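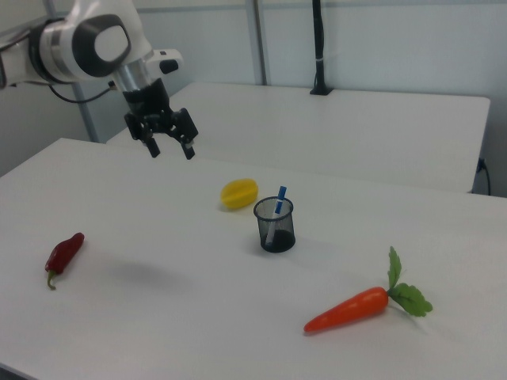

4.2 Surface finish and visual comfort

Employees in shared offices often name glare as a reason for leaving a desk early, yet most building surveys record only the light level at the ceiling. The Bratbridge survey asked 435 employees on 19 floors to rate the comfort of their desk surface at mid-morning and again in late afternoon. Floors with pale desks received higher ratings in the morning and lower ratings after lunch, when sunlight reached the west side of the building. A white tabletop such as the one in Figure 3 falls within the group we coded as "pale," together with cream and light gray. Dark desks showed a smaller change over the day – a result that agrees with the earlier work of Lenihan at the Anden site.

Figure 3. White work surface, coded "pale" under the scheme in Section 3.1.

Blinds had a stronger effect than surface color. On floors where employees could lower the blinds themselves, 72 percent of respondents rated their afternoon comfort as good or very good, whatever the color of the desk. On floors with central control, written comments referred often to delays in the response of the system. The Lemieux building was left out of this comparison, as its blinds were under repair during October and the afternoon forms were not collected.

Ratings were entered on the Illis scale, which runs from 0 to 100, and were averaged by floor before analysis. Differences between departments on the same floor were small and are not reported.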